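348 cups later

July 30, 2021

So I've been quiet on here since January, and a few of you have emailed to ask if I quit. Nope! I've been picking up a paper cup. Over and over and over.

Quick catch-up for anybody new: the project is called Dremine, it's five of us, and we're trying to get a two-armed robot to learn tabletop chores from examples. Somebody drives the arms through the task, we record the whole thing, and all those recordings get fed to the model. My job is the driving, mostly. Takeshi Honda does it too, and he's smoother than I am, which bugs me more than it should.

The current task uses the left arm only. Grab the cup, lift it, hold it upright, set it back down. There's a little white ball in the cup for a lot of the runs, so if you get sloppy and tip it you know right away (you also get to crawl under the bench, ask my knees). 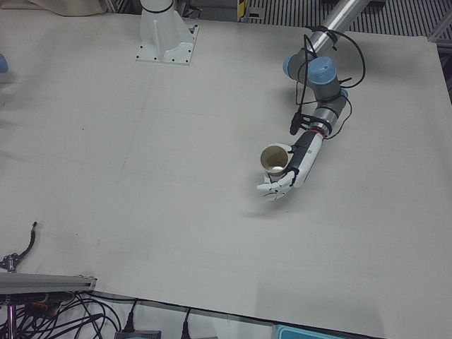 Left hand holding the cup up off the board, ball in the bottom.

We wanted 200 good examples by the end of this month. As of last night I have 348 recordings on the drive, and before you congratulate me, that's everything, including the junk. Gülizar Tekin goes through them and throws out anything she doesn't like, and she doesn't like a lot. I used to argue. Then she played me one of my own grabs at half speed and wow, I was basically poking the cup until it gave up. Fair enough.

What took me longest to learn is that I shouldn't be too neat. For the first couple weeks I put the cup in pretty much the same spot every time, lined up with a scuff on the board that I liked. The model learned that spot beautifully! Move the cup a hand's width over and it closed its fingers on nothing, very confidently. Hala Kabbaj had to explain it to me twice, but now I start every recording with the cup somewhere different, and I change up how I come at it too. Lower, higher, slower, a little more wrist.

The other thing is pauses. I hesitate when I'm thinking, and the model picks up the hesitating right along with everything else. We had 13 recordings from one afternoon where I stopped dead before every lift (I was eating pretzels, sorry Gülizar) and all of them got tossed. Now if I lose my train of thought I just stop and redo it.

Also, paper cups get tired. Squeeze the same one enough times and it goes soft on one side, and then the fingers sink in and the grip looks all wrong in the data. I keep a fresh sleeve next to my chair and swap whenever it feels mushy. Masanobu Matsuda wants me to write down which cup went with which recording. I've been doing it, grumbling.

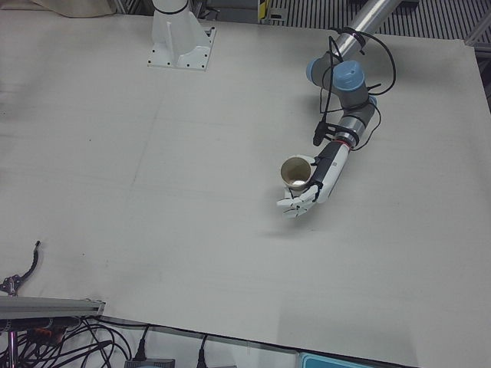
What's next

Both arms, finally. The right one has been sitting out this whole time and I'm itching to drive it. The plan is to pass the cup from one hand to the other, which sounds easy until you try it with 2 controllers and my sense of left and right. Takeshi gets first turn. We flipped for it.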